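Bedetix sortiert jetzt auch Kleinkram: unser Werkstattprojekt geht in die nächste Runde

Planberg, im Juni. Wer bei uns in der offenen Werkstatt schon mal eine Schublade aufgezogen hat, kennt das Elend: Muttern, Batterien, irgendein USB-Stick, alles durcheinander. Genau da wollen wir mit Bedetix ran! Seit 6 Monaten bastle ich mit den anderen aus der Werkstatt an einem Greifarm, der solchen Kram in ein Kästchen mit Fächern legen soll, und heute darf ich endlich ein bisschen was davon zeigen.

Bevor wir am echten Tisch etwas verschrauben, läuft erst mal alles in der Simulation. Die Steuerung heißt Geltenico, steckt auf meinem alten Rechner zu Hause und hat inzwischen 285 Durchläufe hinter sich (der Lüfter klingt auch danach). 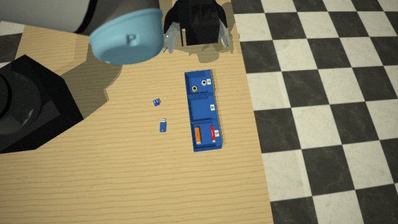
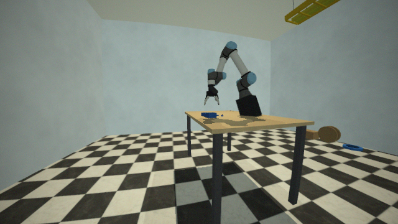
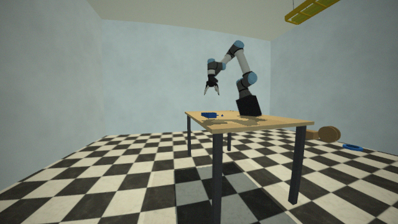
Bedetix in der Simulation, Greifer jeweils offen über dem Tisch. Im ersten Bild der Blick von oben auf das blaue Kästchen mit drei Fächern.

Am meisten Arbeit macht uns gerade der Würfel, der ist winzig und will genau angefahren werden. Der USB-Stick ist auch so ein Kandidat. Für die Greifwege haben wir 2 Varianten geschrieben, und ich bin ehrlich gesagt in die langsamere verliebt, weil man ihr so schön zuschauen kann.

Ab Herbst wollen wir den Aufbau in der Werkstatt Huỳnh nachbauen, Tisch inklusive. Wer Lust hat, mitzuschrauben oder mitzuprogrammieren: Wir haben noch 6 Plätze frei, Vorkenntnisse braucht ihr keine. Redaktionen, die vorbeikommen und Fragen stellen möchten, sind herzlich willkommen, Kaffee gibt es immer! Anmeldung bitte direkt in der Werkstatt, abends ab 18 Uhr ist jemand da.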